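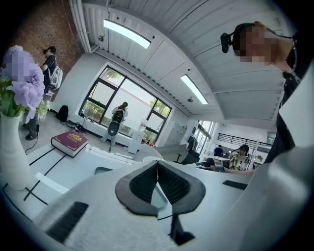

Damilola Shehu told us at the first meeting that a written quote is worth nothing if the two people who sign it understand different things by the word "finished". We wrote this down and later it became the main question of our report.

Our group studied how homeowners in Hurbridge agree on the price of a small renovation, and why the final bill is often higher than the quote. We chose bathroom and kitchen work only, because for roofs the weather changes too much and we could not compare the jobs fairly.

How we collected the information

We left a paper form in the Brotby tile shop during May and we also put the same form online. From both ways we received 12 complete answers with the quote and the final bill together. Other people sent only one of the two papers, and we did not use them. Mohammed made the table and checked every sum a second time. Two contractors agreed to talk with us, one in person and one by phone. The second was from Gelar, a small firm which does mostly bathrooms.

What we found

In 6 of the jobs the final bill was higher than the quote. The largest difference was 600 dollars, for a bathroom where the old floor had to come out and the quote did not mention it. The homeowner believed that removal was included. The contractor believed the opposite, and both of them showed us the same line of the quote, "new floor, supplied and laid".

The next largest was 295 dollars and it came from paint. The homeowner changed the color after the first coat, by a text message, and there was no price in the message.

In the jobs where the bill was the same as the quote, the quotes were longer. They had separate lines for removal, for waste and for the work after the plumber leaves - filling, sealing, painting the edges. The contractor from Gelar said that he writes such lines now for each customer, and that it takes him one evening more.

Problems with our method

The sample is small. Also, people who are angry about a bill are maybe more willing to fill in a form, so our result can look worse than the real situation. We asked about the size of the room but many answers were in steps or "normal size", therefore we could not calculate a price per square foot as we had planned.

Suggestions

A homeowner should ask what is not in the price, and ask for the answer in writing. Changes should have their own small paper with a price and a signature, also when the change is only a color. Our draft of such a paper is in Appendix B.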